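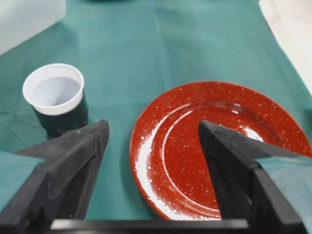

Sturnuven Releases Updated Wood Identification Reference for Freshwater Swamp Species

MINAMI - Sturnuven has released an updated edition of its wood identification reference, adding hardwoods from freshwater swamp and floodplain forests. The edition contains 334 species entries and is available to sawmills, customs laboratories and herbaria from October.

Each entry gives the accepted botanical name, synonyms in current use, trade names, and a description of the standing tree, followed by the general and microscopic features of the wood. Vessel arrangement, ray width, axial parenchyma and the presence of crystals or silica are recorded in a fixed order, so that two entries can be compared line by line. Density is stated at 12 percent moisture content.

The species descriptions were prepared from material held in the Pukora wood collection. At least three authenticated samples were examined for each species, taken from different trees. Where heartwood and sapwood are not clearly separated, the entry says so and no color is given for the heartwood alone.

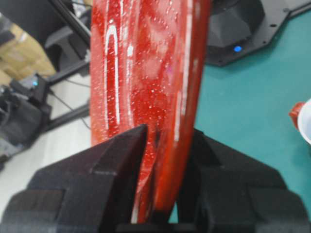 Transverse, radial and tangential sections were cut for every sample and examined at magnifications up to 400x. Features visible with a hand lens are listed separately, as many users work in log yards where no microscope is available.

"Swamp timbers are often traded in mixed lots, and several of them are hard to separate by color or weight," said Kazue Ueda, wood anatomist at Sturnuven. "The new entries put the ray and parenchyma characters first. In most cases those are enough to reach the genus. Species-level identification still depends on the sample, and the text marks the groups where it should not be attempted from wood alone."

The edition also revises the identification key. The opening division is now based on porosity and vessel grouping - heartwood color, used in the previous edition, has been moved to a supporting character.

The reference is issued in 2 volumes, with the key bound separately. Distribution is handled by Brirkar. Holders of the previous edition may order the supplement of new entries without the key. Requests for sample loans should be sent in writing to the Pukora wood collection.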